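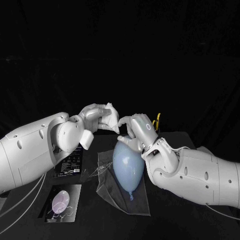
The Skellasora project was undertaken by the second-year robotics class under the supervision of Mr Wendell Thibodeaux. Its purpose was to study how two robot arms can share a light task without damaging a delicate object. A pale blue balloon, laid on a dark grey cloth, was chosen as the test object, and the arms were set up against a black curtain. The report was prepared by Mortimer Dunleavy on behalf of a team of 11 students.

Method

Work began in August and was carried out in 14 sessions. Each student spent time at the controls and kept a written log of finger positions and grip settings. The control program, named Donen by the class, was revised 3 times during the project.
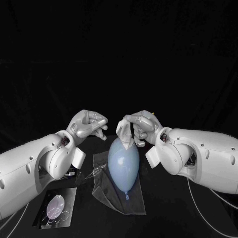

Figure 2. Right hand holding the white material at the top of the balloon.

Particular attention was given to the thumb, as early settings closed it too quickly. The team agreed on a slower closing speed and recorded it in the class handbook.

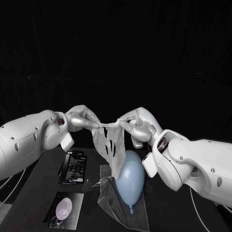 Students then compared two ways of guiding the hands. Moving both at the same time required more practice, but the logs showed fewer sudden corrections once the operators had learned to speak to each other during the task.

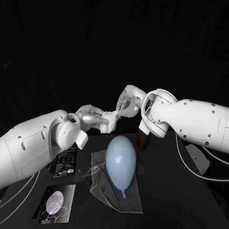
The final set consisted of 100 attempts, all of which were entered in the shared record. The team recommends that next year's class begin with the slower thumb setting and allow more time for practice in pairs.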